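Chapter 7
Planning and the Order of Steps

After reading this chapter you should be able to:
Tell the difference between a goal, a plan, and a routine.
Explain why the order of steps matters more in some tasks than in others.
Describe what people do when a plan breaks down partway through.
Identify the main sources of planning error in adults and in children.

7.1 A Move Across Town

On 2001-07-24 the public library in Hivcombe began moving its local history collection from the basement of the old building to the second floor of a new one. The collection filled 900 boxes. The new shelves had been ordered from a supplier called Plisix and were already in place. The library had hired two trucks and closed the reading room for a week.

By the second afternoon the work had stopped. The boxes had been loaded in the order in which they stood in the basement, with the ones nearest the door going first. Those were the newest records, and they belonged at the far end of the new room. They were now sitting in the hallway, and the boxes that should have gone onto the shelves ahead of them were still across town or at the back of a truck. The staff spent most of a day carrying 60 boxes into a side room so that they could reach the ones behind.

Bronisława Ziółkowski was in charge of the collection at the time. In her notes on the move she wrote that every person on the job knew where the boxes had to end up, and that each one could have drawn the finished room from memory. What was missing was any agreement about what had to happen first.

The library finished the move four days late. No boxes were lost, and the collection reopened the following February after it had been relabeled. We begin with this case since it shows planning going wrong in an ordinary way. The people were capable and the goal was clear. The trouble was in the order.
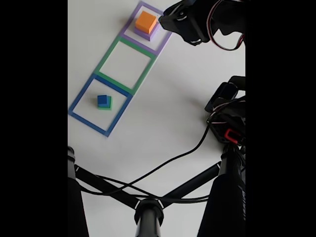

Psychologists use the word planning for the mental work of choosing and arranging actions before carrying them out. A plan has at least two parts: a goal, which is a state of affairs the person wants to bring about, and a series of steps expected to lead there. A routine also has a goal and steps, but the steps have been done so often that they no longer need to be worked out. Making your usual breakfast is a routine. Making breakfast for six guests in a kitchen you have never seen is a plan, or had better be.

7.2 When Order Matters

Some tasks put very few limits on order. If you have to mail a letter, water a plant, and call your sister, you can do these in any sequence and the result is the same. Researchers call the steps in such a task independent.

In other tasks one step makes the next possible, or makes it impossible. You cannot frost a cake before it is baked. You can paint a floor before you carry out the furniture, but you will be sorry. Steps like these are dependent, and a person who plans well spots the dependencies early. A common finding is that beginners list steps in the order they come to mind, while people with experience start from the finished result and work back, asking at each point what must already be true.

Dependent steps cause the most trouble when the right move looks like a move in the wrong direction. The staff at Hivcombe had to carry boxes away from the shelves in order to fill the shelves. People resist doing this. They tend to judge each step by whether it brings them visibly closer to the goal, and a step that seems to undo progress is put off even when there is no other way forward.
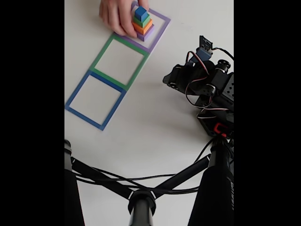
Figure 7.2 Four blocks stacked with the largest at the bottom and a small blue cube on top.

The tendency to avoid backward steps appears in children and adults alike, though adults get past it sooner. It is stronger when people are tired, when they are being watched, and when they have already put a lot of effort into the arrangement in front of them. Teachers see it in writing classes. A student who has written a page that does not belong in the essay will spend an hour trying to make it fit before cutting it.

7.3 Keeping Track

A plan also has to be held in mind while it is being carried out. This puts a load on working memory, which we covered in Chapter 4. The person has to remember the goal, the step in progress, and the steps still to come - and also has to notice what has changed since the plan was made.

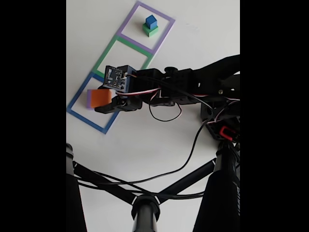 One way people lighten this load is by letting the surroundings do part of the remembering. A cook lines up ingredients in the order they will be used. A mechanic sets bolts down in a row as they come off, and picks them up from the other end of the row later. Stacking works in much the same way. With a blue cube resting on a green block, as in the purple square here, there is no need to remember which of the two has to be lifted first. Written lists do the same job for tasks too long or too spread out to be laid on a table, and we will return to lists in Section 7.5.

Key terms in this section: plan, routine, independent steps, dependent steps, backward step.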